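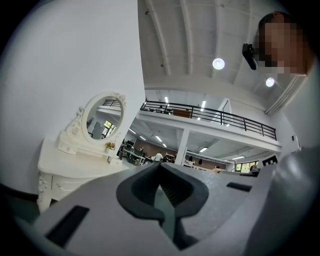

Grippers in the big hall: what we learned in May

During May our small group compared two hand-held grippers, the one we already had from Brorley and the newer one from Laltitz. Many of you asked at lunch how it went, so Lensa asked me to write it down for the newsletter.

Both tools work on the same idea. You hold the gripper in your hand, you close the fingers on an object, and the camera on the tool records what the fingers do. Later the arm should repeat the movement. For this the camera must know where it is in the room, and this was the part that gave us the most work.

We did the trials in the open hall in front of the mezzanine, near the white dressing table with the oval mirror. Tekle chose this corner. He wanted a place with a high ceiling, a railing, office desks and daylight from a window, and not a clean laboratory bench. The wide lens sees almost all of it at once, from the gripper finger up to the ceiling lights. The black-and-white patterned sign on the right wall, which looks like a printed marker, gives the software one fixed point to hold on to.

In total we recorded 859 short takes, divided between four people. The tasks were simple: pick up a cup, open a drawer, move a folded cloth, put a pen into a box. After each take we wrote down if the position track was complete or if it was lost on the way.

The Brorley gripper is lighter, and after one hour the wrist feels the difference. Its fingers are flat and smooth, and the pen slipped out of them many times. The Laltitz has soft V-shaped fingers with fine grooves on the inside, and it held the pen well. With the cloth I could not find a difference. Asnakech could, and she prefers the Brorley for it.

The tracking was worse than we expected when the mirror filled a big part of the view. The software took points from the reflection, and the path jumped by up to 4 cm. We tried with the mirror covered by a sheet and the jumps became rare. Bontu then wrote a small filter that ignores this area, but it is slow and she is not satisfied with it yet. White walls are also difficult – there is simply not much to follow on them.

For the next round we will keep the Laltitz fingers and try to mount them on the Brorley body. Helju has already drawn the adapter and it waits for the printer. She also asks that everybody who records writes the battery level on the sheet before starting, as several takes stopped early and we could not say why.

If you want to try the tools yourself, please write to Lensa. One session takes a bit more than half an hour and you do not need any experience with robots.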